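How do you write about a narrator you don't trust?

Denalach
Doing a 700 word essay on a short novel told by an outsider who turns up in a village and pieces the story together from gossip. Teacher says I keep retelling the plot. Due in 3 days, got an intro and not much else. Do I need to say what "really" happened? Also is it ok to use the study guide summary or is that cheating

Tondano
No, you don't have to decide what really happened. Pick two or three places where he can't possibly know what he's telling us - private talks, thoughts, that kind of thing - and ask why the author lets him tell it anyway. That's your essay. Quote short, four or five words, then spend longer on the quote than you did introducing it. Guide is fine for checking the order of events, just dont lift sentences. Teachers have read them too.

Leltari
read the first chapter again, its all in there

So
Agree with Tondano mostly. What fixed it for me was underlining every verb in my draft.
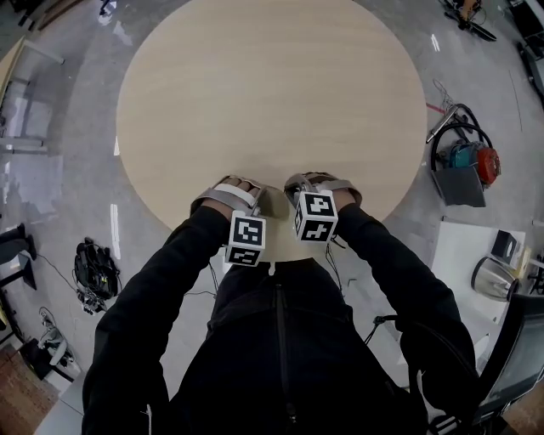

If they're all things the characters do (goes, leaves, marries) you're retelling. If some are things the writer does - hides, delays, repeats - you're getting somewhere. Took me 11 pages of notes to work that out. Also 700 words is tiny, 5 paragraphs at most, so drop the author's life story unless you were asked for it. And write the intro again at the end, the frist one never fits by then.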